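**Fold, Then Wait**

Tue 26 June. Write-up due at noon and Puspita Krishnan was still arguing with it in her head on the stairs.

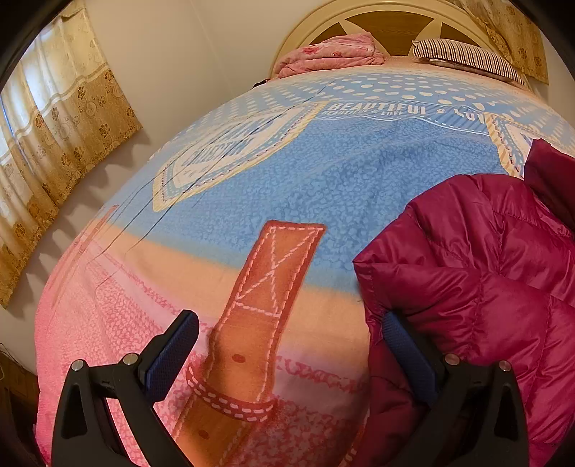
Three seconds. That was the whole finding. If you held still for 3 seconds between closing on the cloth and lifting it, the policy learned to lift. If you didn't it learned to snatch. A year at Clinderholm and it came down to a pause.

She had 317 demonstrations with the pause and 317 without. Same rooms, same jackets, same hands. Stergiou wanted 1000 of each. Stergiou always wanted 1000.

"It's a timing artefact," he'd said on the phone. Chewing something. "Your hands are slow, so the model's slow. Slow looks careful."

"Slow folds the sleeve."

"Slow folds it on your bed. Try it on mine."

She'd hung up. Well, said goodbye, then hung up.

Kitchen. Laptop. Tea gone cold, drank it anyway. The table of results had fifteen rows and she hated row 15. Quilted things. Everything puffy. The fingers close, the padding squashes, and then the cloth is still moving inside the grip after you think you've got it. That's what the pause was for! The stuff settling. Thin cotton hardly cared either way, and she'd put that in the abstract and then taken it out, and then put it back in teh wrong place.

Her mother rang. Was she eating.

"Yes. Mum, when you fold a coat, do you stop?"

"Stop what?"

"After you pick up the edge. Before you turn it over."

Long silence. A drawer, somewhere, in her mother's house.

"I'm doing it now," her mother said. "With your father's anorak. Wait." Then: "Yes. A bit. I let it drop."

"Drop how?"

"I don't know, Puspita, it drops. It hangs how it wants to hang. Then I fold it."

She wrote that on the back of the Wallex invoice. *It hangs how it wants to hang.* Couldn't go in a paper. She'd been at this since March with force curves and the Trosto arm and nobody at the lab had a sentence as good.

Half eleven. Ablation: cut the pause out of the recordings, keep everything else. Same slow hands, no wait. She had run it overnight and been too scared to open the file. If Stergiou was right it would still fold.

She opened it.

Snatch. Snatch. Snatch, drop. A sleeve gone sideways off the table.

She laughed out loud, on her own, at a robot being rubbish at coats. Pasted the numbers in. Fixed one typo, made anohter. Row 15 could stay.

Eleven fifty-two. Sent it to Stergiou first, no message, just the file.

Phone went straight away. She let it ring, counted to three, and picked up.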